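Home | Markets | Features | Wallets | Contact

Last updated 23/02/2018

Small exchange, big queue. Pimanport opened in January with 400 accounts and a waiting list of 986. Fees low, support slow. Hatsue Mizuno, who trades there most evenings, likes it anyway.
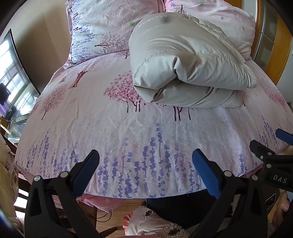

Withdrawals are the sore point. Hers took two days, and teh status page said nothing. Nordin, the older rival, lists more tokens but charges for every move. Vernov? Still in testing. Keep your own keys, keep your balances small and check the fee page agian before you sell.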